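Akgate Workroom: Table Questions
Home
Book a table
Opening times
Table questions
Find us

Most of the messages we get are about the tables. You would think it would be the heating. These are the ones that come up often enough for us to have stopped typing the replies out by hand.

What are the tables like?
Flat, mostly. They have light wood-grain tops at ordinary sitting height, and they suit sewing, model making, jigsaws, marking and the sort of paperwork that needs spreading out before it can be ignored. If you want a workbench with a vice, try Sadowski on the other side of the yard. They have several and are very proud of them.

Can I cut straight onto the top?
No. Use a cutting mat. We keep mats in the rack by the door and they cost nothing to borrow, so the argument that you only had one small thing to trim will get a cool hearing.

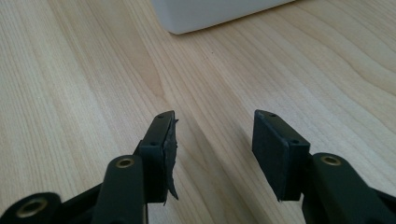 The same goes for glue, hot mugs and anything described on its packet as permanent. Put newspaper down first. We have plenty of newspaper, thanks to Fermín Urrutia, who has yet to throw one away.

What should I wipe it with?
A damp cloth, wrung out properly, then a dry one. Go along the grain if you like that kind of thing. Please don't bring your own polish. Somebody did in January and for a week nothing would stay where it was put, including elbows.

Do I have to get every last crumb?
We would like you to try. One tiny dark speck shows up beautifully on a pale top, and the next person will sit looking at it for their whole booking.

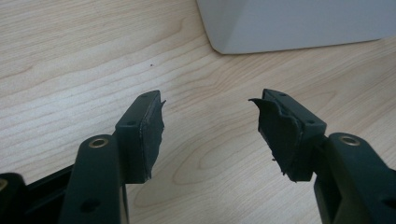
Light wood-grain tabletop, with one small dark speck still on it.

Is it a crumb or a mark?
Press a fingertip on it. If it comes up, it was a crumb. If it stays, try the damp cloth, and if it still stays, tell the desk and we will add it to the list. The list has 18 entries so far and Jadwiga Czarnecka can recite it.

Will I be charged for marks?
Not for the small ones. Burns and deep cuts are another matter, and Khalil Chamoun will want a word. He is perfectly nice about it, and people seem to find that worse.

Can I leave things on the table overnight?
No, even if you are back first thing. There are shelves along the back wall, one per booking. Label your things. Anything without a name goes in the box under the stairs, where it will join three glue guns and a left shoe.

How long can I have a table for?
Up to five hours. On Sunday we shut at 5, so a booking that starts at 3 is a short one, however firmly you feel about it.

Can I push two tables together?
Yes, if both are yours. Lift them, don't drag them, and put them back afterwards.

Who do I ask about something else?
Leave a note at the desk for Dwayne Whitlock. He answers them in the order he finds them.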